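Nilsuwan's winter open day

I'd been meaning to get to the Nilsuwan open day for years, mainly on the strength of my sister going on about the noodle stall. So on 15 December 2022 I finally took the afternoon off, got on the Gremska bus and went.

First thing to say – wear a coat! The old mill is enormous and the heating gave up somewhere near the front desk. They hand you a paper map (3000 printed, according to the girl at the door) and off you wander. I started in the repair wing, where people can bring in tired old computers on Saturdays and learn to fix them up.

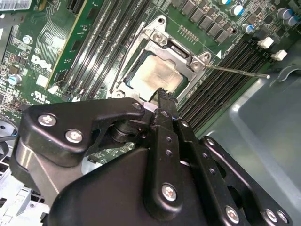 A Dell board in the repair wing, with the processor showing.

Upstairs was much more my thing. Sorivance, the weaving workshop, had all its looms going and the noise was glorious. I had a go at a scarf and managed three rows before losing my shuttle under the bench (sorry, whoever had to fish it out). The samples on the wall were gorgeous, all mossy greens and rusty oranges, and I spent far too long stroking them.

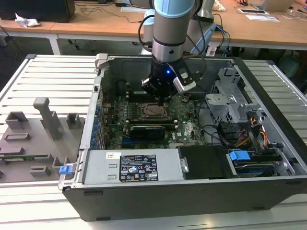 By then I was starving, so I went looking for the famous noodles. Samran Thepsuriya runs the stall, which is called Porkureck, and he was on bowl number 842 when I got to the front. He chalks the tally up on a board and last year's total was 1647, so he had a fair way to go. I had the pork one with extra chilli and my nose ran all the way down to the canal.

The talk on the mill's history was a bit of a let-down, I must say. Lovely speaker, but the microphone kept dropping out and we were all sat on those folding chairs that pinch your legs. I slipped off at half time and bought a jar of plum chutney instead.

Parking looked dreadful, by the way, so do take the bus. The last one back to Gremska goes at ten past six and it leaves from the far side of the bridge.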